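Desk Lamps for a Shared Study Room
Student Project Report
Product and Interior Studies, second year

Group members: Thilini Haque, Lutfa Dewan, Kimie Oshima
Project supervisor: Angharad Gwilliam

1. Background

The Narkura study room is on the ground floor of the residence hall and is open to all students who live there. It has long white tables and ceiling lights that come on together from one switch by the door. In the evening the ceiling lights are the only light in the room. Several residents told us that they cast the shadow of your own head and hand onto the page when you write.

The hall manager, Anwara Talukder, asked our department if a student group could look at desk lamps for the room. We took this on as our project in September. The question we were given was what kind of lamp the hall should buy, how the lamps should be placed, and how much it would cost. We were not asked to choose new ceiling lights or new tables.

2. What residents told us

We put a one-page form in the study room and left it there for 3 weeks. We also sat in the room on several evenings and talked to people who were working. Most people used the room for reading and for writing by hand. Laptop users cared less about the light and more about having space for a mug and a notebook.

The complaints about lamps they had used before were fairly similar. Clamp lamps come loose or leave dents in the table edge. Lamps with long spring arms sag. Lamps with a bare bulb at eye height bother the person on the other side of the table. A few people asked for lamps that could be carried to another seat, and one person wrote that any lamp that could be carried would be carried upstairs and not come back. We discussed this with Anwara Talukder. She preferred movable lamps with a number painted underneath to lamps screwed to the table.

From the forms we wrote this list of needs:

The lamp stands on its own without a clamp.
The head hides the bulb from the person across the table.
The switch can be found without looking.
The base takes up no more room than a dinner plate.
The lamp can be wiped clean.
The cable reaches the socket from the middle of the table.

3. Lamps we compared

We looked at 2 types in detail. The first was a clamp lamp with a jointed arm, sold under the name Samska. The second was a short lamp with a round base and a dome head, sold as the Flirnley. We borrowed one of each from Gunawardena, the shop in town that supplies the hall with small electrical goods. The shop had the Flirnley in blue.

The Samska reached further over the page and could be set lower. It needed a table edge to hold on to, and the study room tables have a rail underneath that gets in the way of the clamp. Lutfa got it to hold only at the two ends of the table. That left out all the middle seats, so we stopped working with it at this point.

The Flirnley has a short stem and a fixed height. The light does not reach as far as it does from an arm lamp, but an open textbook fits in the lit area with some space left over. The closed back of the dome is the side that faces the neighbor, and the vents in it let heat out.
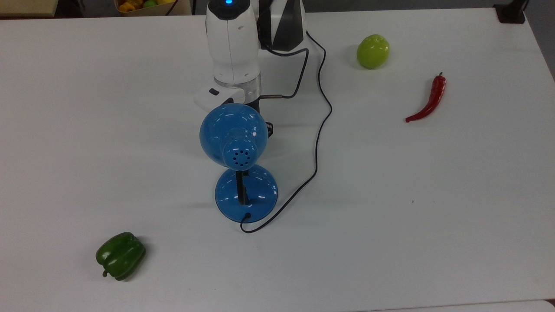 Figure 1. The blue lamp from the back, with the ventilation holes in the cap and the cable lying across the white tabletop.

The vents were the part residents asked us about most. Kimie sat opposite the lamp in the evening with the ceiling lights off and read for an hour. She could see small points of light in the cap if she looked straight at it, and otherwise did not notice them. Thilini did the same and agreed. We did not count this as a fault.

The shiny finish was more of a problem. The blue plastic picks up reflections of the ceiling lights, and fingerprints show on it after a day. It does wipe clean with a damp cloth. We would choose a matte version if the shop could get one, but so far they have not found one at the same price.

4. Placement

We marked lamp positions on one table with tape and asked residents to sit down and work as usual. At first we put the lamp in the center between two facing seats. This did not work well, as one lamp can only face one way and the second person got nothing from it.

Next we gave each seat its own lamp, standing to the upper left of the page for people who write with their right hand. Left-handed residents moved theirs to the other side without being told to. This was the arrangement people liked most, and it is the main argument for lamps that are not fixed down.

The cable was harder to deal with than the lamp. It is thin and black, so it is easy to see on a white table, and it tends to keep its curves instead of lying straight. When it was left loose, books were put down on top of it and sleeves caught on it. We tried tape, which looked bad and peeled. We then tried small stick-on clips along the center line of the table, with the slack gathered near the socket. The clips stayed on until the end of the project.

5. Cost

The price quoted by Gunawardena for the full set of lamps was 1,575. Bulbs, cable clips and socket strips came to another 645. The shop offered to deliver to the hall without charge. We did not include the cost of electricity.

6. Recommendation

We recommend the round-base lamp, one per seat, with clips for the cable along the middle of each table. The lamps should be numbered underneath, and spare bulbs should be kept at the front desk. If the hall wants to spend less in the first year, we suggest fitting out the tables furthest from the windows first.

7. What we would do differently

We should have measured the table rail before borrowing a clamp lamp. We lost several days on that. The form also had no question about left and right hands, and we only learned how much it mattered by watching people.

We did not have a light meter until the last week, so most of our judgments about brightness come from people reading under the lamp. Angharad Gwilliam pointed out that a group starting from our report could repeat the placement test with measurements at each seat. The tape marks are still on the table next to the door, and the filled-in forms are in the project folder in the department office.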